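Sirnness Coast Road: reopening inspection checklist and comments
Flallska turnoff to Sirnness foreshore, including the lookout, the car park and the visitor hall
Inspection date: May 26, 2026
Status: open to light vehicles, coaches subject to items marked Follow up

Ratings used: OK, Minor, Follow up, Not inspected. Minor items do not affect opening. Follow up items need a written reply from the responsible party before the October school holidays, when coach bookings resume. The list follows the order in which the route was driven, from the inland end.

1. Road surface and shoulders

1.1 Asphalt on the rebuilt section: OK
The rebuilt length is 738 metres. No cracking or bleeding. The join at the inland end is smooth. The join at the coast end has a slight lip on the southbound side that can be felt at low speed and not much above it. Stasska have seen it and agree it is within their tolerance.

1.2 Shoulders: Minor
Gravel is loose outside the second bend. Cyclists will use this shoulder, and it should be rolled again after the first decent rain.

1.3 Line marking: OK
Centre line and edge lines complete. Reflective markers are in place on both bends. The old temporary line near the turnoff has been ground off, but the scar shows up in low sun and could be mistaken for a lane edge. Look at it again in the late afternoon.

1.4 Drainage: Follow up
Table drains are clear on the upper side. On the sea side the second culvert has shuttering timber left in the outlet. Stasska to remove it and send a photo. This was also on the previous list.

1.5 Guardrail: OK
Terminals fitted and bolted. One post has a scrape from plant, cosmetic only.

2. Mahasneh Creek bridge

2.1 Deck and kerbs: OK

2.2 Expansion joints: Minor
Sand has packed into the seaward joint. Clean it out and add the job to the quarterly run.

2.3 Footway and handrail: Follow up
The handrail is sound along its length, but the bottom rail stops short of the abutment and leaves a gap a small child could get through. Temporary mesh is tied across it. Mesh is acceptable for winter visitor numbers and will not be accepted in October.

2.4 Load sign: OK
Sign matches the certificate. The inland one is partly behind a tea-tree branch. Prune.

3. Signs for visitors

3.1 Detour signs removed: Minor
One "Foreshore via Flallska" board is still up past the servo. It sends people the long way and at least two accommodation operators have had guests ring up lost. Remove this week.

3.2 Tourist signs (brown): OK
The lookout and boat ramp symbols are correct. The camping symbol has been covered until the camping area reopens, as agreed.

3.3 Speed signs: OK
The limit is 80 km/h to the bridge and drops before the foreshore. The lower limit sign is visible from far enough back.

3.4 Rockfall warning: OK
New sign at the cutting. No fresh material on the shoulder.

4. Lookout and car park

4.1 Car park surface: OK

4.2 Accessible bays: Follow up
Both bays are marked, but the kerb ramp is at the far end and the direct path crosses the coach bay. Either swap the bays with the two beside the ramp or cut a second ramp. Swapping is cheaper and could be done in a morning.

4.3 Path to lookout: OK
Clear width measured at 900 mm at the narrowest point, beside the interpretive panel. This meets the minimum in the site plan with nothing to spare, so bins and sandwich boards must stay off it. A cafe board was standing in it on arrival and was moved.

4.4 Lookout fence: OK
All wires tensioned. Gate to the old track locked and signed.

4.5 Toilets: Minor
Water on, lights working, one door closer slams. The tank gauge was not readable.

5. Visitor hall

The hall was closed for as long as the road was, and was checked as a building that has been sitting idle. It will take the information desk, coach party arrivals and the weekend makers' tables.

5.1 Exits and exit lights: OK
Both doors open outwards without a key. Exit light over the rear door tested on battery. 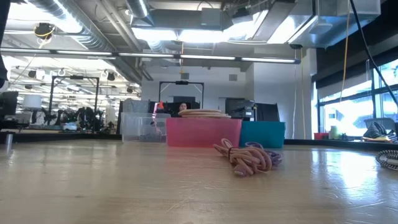
5.2 Extinguishers and blanket: Minor
Tags in date for the extinguishers. The fire blanket in the kitchenette has no tag at all. Replace it, they are inexpensive.

5.3 Floor: OK
Some wear along the entrance. No lifting edges. The mat well at the front door was full of sand and has been vacuumed.

5.4 Tables and seating: OK
Check folding legs for locking pins each time tables are put out. Leave the aisle from the front door to the desk clear when a coach is due.

5.5 Storage: Minor
The store room shelf by the meter box is over-full and access to the meter box must be kept free. Brochures that still show the old route should go in the recycling. There are several cartons of them, all printed before the closure.

5.6 Hot water and kitchenette: Not inspected
The power to the unit was isolated and labelled by the electrician. Leave it isolated until the paperwork comes through.

6. Electrical and visitor charging

6.1 Switchboard: OK
Safety switches tested and tripped correctly. Circuit list updated in pen, should be retyped.

6.2 Portable leads: Follow up
Test tags on the extension leads expired during the closure. None to be used at the makers' tables until retested. The test company already comes out for the surf club, so ask for the same visit.

6.3 Phone charging: Minor
Mobile coverage past the bridge is poor and phones run flat looking for a signal, and charging is the most common request at the desk after toilets. Any lead with split sleeving, a loose plug or heat marks goes in the e-waste tub. Do not tape and reuse. Leads are not to run across a walkway.
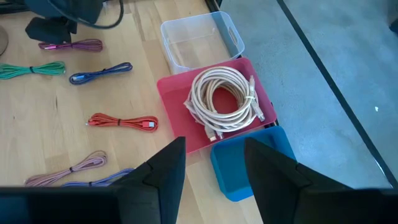 Bundled charging cables laid out on the table.

6.4 External lights: OK
Car park sensor light works. The bulkhead at the rear door has water in the lens. It still comes on, but put it on the electrician's list.

7. Emergency arrangements

7.1 Emergency plan on display: Follow up
The plan on the noticeboard still gives the inland detour as the way out. It needs to be replaced with Revision 2, which shows the reopened road and the assembly point beside the boat ramp. Take the old one down the same day, do not leave both up.

7.2 First aid kit: Minor
Saline and burn gel out of date. Everything else in order.

7.3 Defibrillator: OK
Status light green, pads in date. The cabinet hinge is stiff with salt and needs a spray.

7.4 Road closure contacts: Minor
The contact sheet has the old depot number for Stasska. Corrected by hand on the desk copy. The copies held by the caravan park and the tour operators also need changing.

8. General comments

The road itself is in good order and there is no reason to hold back light traffic. The outstanding work is at the edges of the job, mainly the culvert, the handrail gap and the accessible bays.

Operators asked during the inspection whether full-size coaches can come through before winter is out. The bridge will carry them and the turning circle at the foreshore is fine. Item 4.2 is the sticking point, as passengers would be walking through the bay where the coach pulls in. A single coach at a time, with someone on the ground to guide it, is acceptable in the meantime. Bookings for more than one should be staggered.

Sand on the last bend was light on the day but there was little wind. Check it after each strong southerly and sweep if it has crossed the edge line.

Next inspection: first week of October, with items 1.4, 2.3, 4.2, 6.2 and 7.1 to be closed out beforehand. Item 5.6 carries over.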